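Learning to Feel for the Lid

A small robotics group at Ternach wants its machine to work with household objects that move in more than one way

The object that has taken most of the spring at the Ternach laboratory costs less than a good lunch. It is a tabletop trash can with a lid on a hinge. The group did not choose it because the world needs robots that open trash cans. They chose it because a lid is a small problem with several bigger problems inside.

A cup stays a cup when a robot picks it up. Its shape does not change, and its center does not move to another place. A lid is different. It follows an arc, and the arc is fixed by a hinge which the robot usually cannot see. If the fingers push along a straight line, they slip, or they move the whole can across the table. If they push too carefully, the lid falls back. People solve this at the age of two or three and never think about it again.

The method developed at Ternach is called Tutura. In the simplest words, it is a way to learn from demonstrations in which the robot pays attention to how the object resists. Many earlier systems learn only from camera images and joint positions. They copy the path of a human operator, and they copy it well, until somebody turns the can a little to the left. Tutura adds a second stream of information, taken from the effort in the finger joints, and it asks the model to guess one more thing at every moment: in which direction is this object free to move?

This guess is never shown to the robot as a correct answer. It is learned from the demonstrations themselves, by comparing the direction in which the hand pushed with the direction in which it went. When the two agree, the object is free in that direction. When they do not agree, something is holding it. After enough comparisons the model has a rough sense of the hinge, although no one has ever told it that hinges exist.

The group recorded 1375 demonstrations. After the review, 1296 were kept for training. The others were removed for ordinary reasons, for example a cable that caught on the table or an operator who stopped in the middle. The work of recording is slow. An operator guides both arms, and each attempt must start with the object in a new position, otherwise the model learns the table and not the task. In the afternoon the operators change places often, as tired people move differently from fresh people, and the model learns this too.

The robot has two hands with jointed fingers, and its arms are not pretty. The thick cable of the right hand runs down along the forearm in the open, where it can be reached quickly when a connector has to be changed. In the task with the trash can, one hand does the work at the rim, and the other lies on the table and waits. The waiting hand was a subject of long discussion. In the first version of the method it moved a little all the time, copying the small movements of the operators, and these movements disturbed the training. Now the model must decide for each hand if it has a role at all.
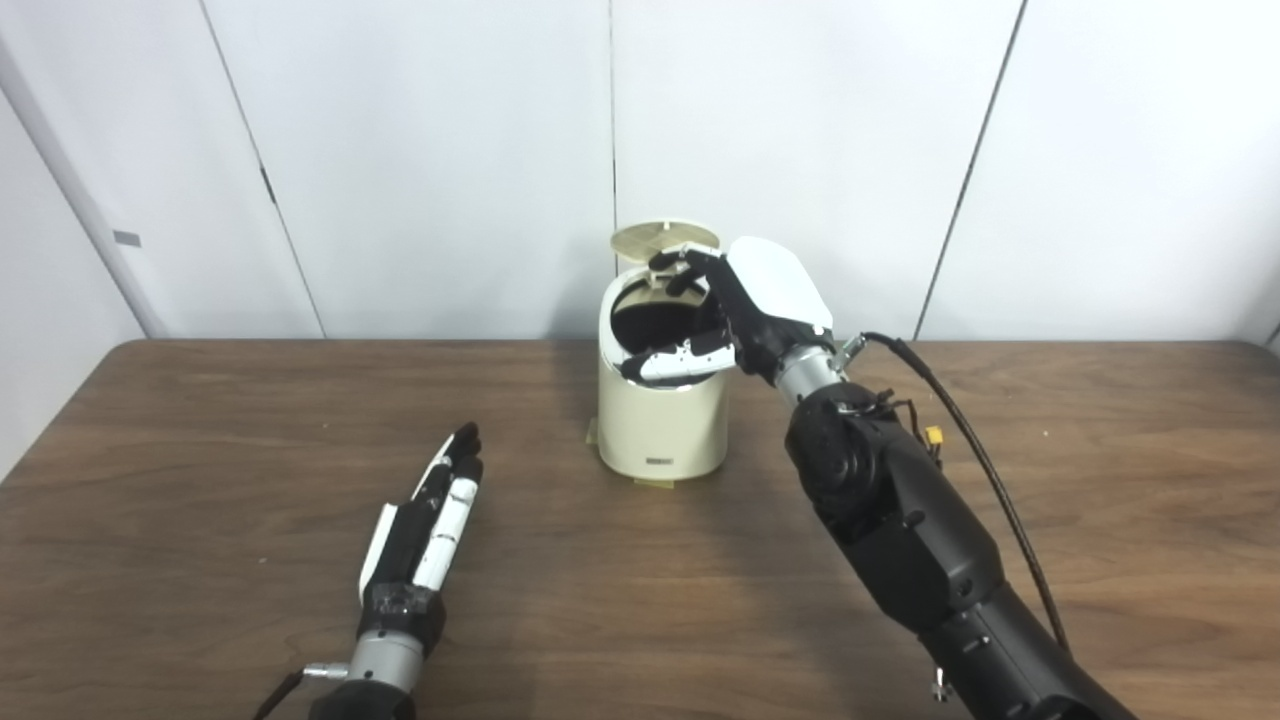 What the numbers say

For the final test the group prepared 49 starting positions which were not in the training data. Each one was tried by two models. The first was trained on images and joint positions only, and the second was Tutura. The difference between them is largest in the positions where the hinge is turned away from the robot's usual side. There the image model often reached the lid at the correct place and then pushed in the wrong direction. Tutura also started wrong in many of these cases, but it corrected itself after the first contact.

This correction is what the group considers its main result. On video it looks like hesitation. The fingertips touch, they stop for a moment, and then they continue at another angle. Visitors often ask if the robot has an error. The team has learned to let the video run for some more seconds.

The weak side of the method is also clear. In 8 of the 49 positions Tutura did not open the lid, and in most of these the hand arrived too high and had nothing to push against. Feeling cannot help before there is contact. For the approach the robot still depends on its camera, and shiny or very pale surfaces remain difficult.

The next object is a box called Kaushik, built in the laboratory workshop, with a drawer, a sliding door and a lid in one body. The software tools for recording, named Disura, will be shared with other groups in November, together with the demonstrations, including those which were removed. The group thinks that the failed ones may be useful to somebody who studies how failures begin.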